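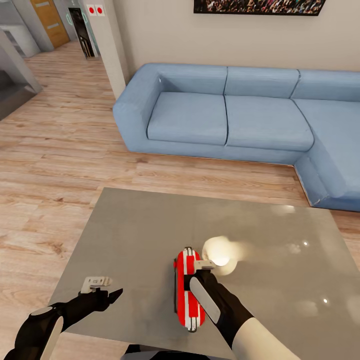
What Is Ska?

Ska is a kind of dance music that started in Jamaica in the late 1950s. Musicians there listened to jazz and rhythm and blues on the radio and mixed them with local styles such as mento.

How does it sound?

Tap your foot and count out loud: one and two and three and four and. Your foot comes down on the numbers. In ska, the guitar plays short, choppy chords on the "ands." This is called the offbeat, and it makes people want to bounce.

Most ska bands have horns. A trumpet, a trombone and a saxophone make a section of 3 players -- some bands have more.

What came next?

In the 1960s the beat slowed down and became rocksteady, and then reggae. Some families who moved from Jamaica to Britain took their records with them, and in the late 1970s young British bands mixed ska with punk.

Try it

Hendrik Mahlangu teaches the Brundgate school band, which has 12 players. He starts with clapping. One group stamps on the numbers and the other claps on the "ands." Begin slowly, keep going for 4 rounds, then swap jobs.

Word to know

Offbeat -- the part of the count between the main beats.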